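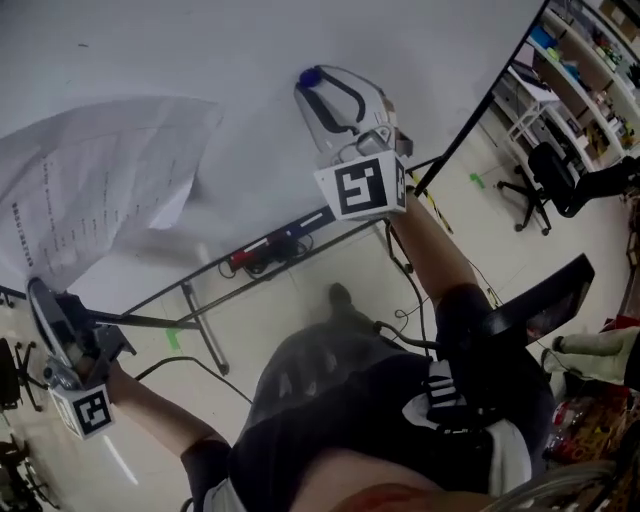 3.2 Furniture and work surface

Large-format paper behaves badly on a table. It holds the curl of the roll or the crease of the fold, it lifts at the edges, and a person who wants to read it has to hold it down or weight it first. The present study looks at how the table, the seat and the floor around them affect people who handle large printed sheets while seated. This section covers the furniture and the arrangement of the rooms. The sheets themselves are covered in Section 3.3.

We used the same kind of table at both sites, Pavville and Drostmont. As Figure 1 shows, the top is white and the legs and crossbars are black metal. A white top was chosen after the pilot sessions in March, when several participants told us that the edge of a white sheet was easy to find on a dark top and hard to find on a light one. Most of the offices we visited had light tops, so we kept the harder condition. Readers should bear this in mind when comparing our handling times with those of studies done on dark benches.

Power was supplied from a strip mounted along the crossbar on the underside of the table. In the pilot the strip lay on top, near the back, and sheets caught on it when they were turned. Moving it below cleared the surface but brought a new problem, as plugs and cords then took up space near the knees. Participants with long legs tended to sit farther back, which shortened their reach across the sheet. We recorded seat distance for this reason and use it as a covariate in Section 4.

Chairs were ordinary office chairs. Participants could set the seat height before the first sheet but not between sheets. A second chair was allowed at the table, as it would be in a shared office, and its position was left to the people in the room. We had planned at first to fix it in place. Jeptoo Biwott, who ran the Drostmont sessions, argued that a fixed chair would make the room less like the ones we were trying to learn about, and the plan was dropped.

The floor was marked with small pieces of green tape. At the start of each session the table was checked against the marks and pushed back if it had moved. Drift was small at Pavville. At Drostmont, where the tile is smoother, the table had moved by more than our tolerance of 40 mm in 10 sessions, and those sessions are flagged in the data. Leaving them out does not change the direction of any result.

Shelving stood to one side of the table and was kept there throughout. It limited how far a participant could swing a sheet out to the right, and this shows up in the turning data: people at both sites turned sheets to the left more often, whichever hand they wrote with. We cannot separate this effect from habit with the present design.

Figure 1. Seated work at the white-topped table. A large printed sheet lies at the left with its edges folded and partly lifted. The power strip is on the crossbar under the top, and green tape marks are on the tiled floor.

The state of the sheet in Figure 1 is close to what we coded as "partly lifted," the middle of three levels. A sheet was coded "flat" if no edge stood clear of the table and "closed" if more than half of the printed face was hidden. Curl and fold were coded separately — a sheet could have both — and no attempt was made to flatten sheets between trials. Offices do not do this either, at least not the ones in the Mrema survey on which we based our task list.

Coding was done by two people working apart, using the Skestov scheme with one change. The original scheme treats a sheet that hangs over the table edge as a separate level. We folded that level into "partly lifted," as it was rare on a table of this size and the coders often disagreed about it. Of about 2,000 sheet placements, 1,802 could be coded. The rest were hidden by an arm or shoulder for too long to be judged, and they are treated as missing.

Room lighting came from the ceiling fixtures already in place at each site. We added no desk lamps. Glare from the white top was mentioned by a few participants at Pavville, all of them seated facing the window wall, and blinds were kept lowered there from then on.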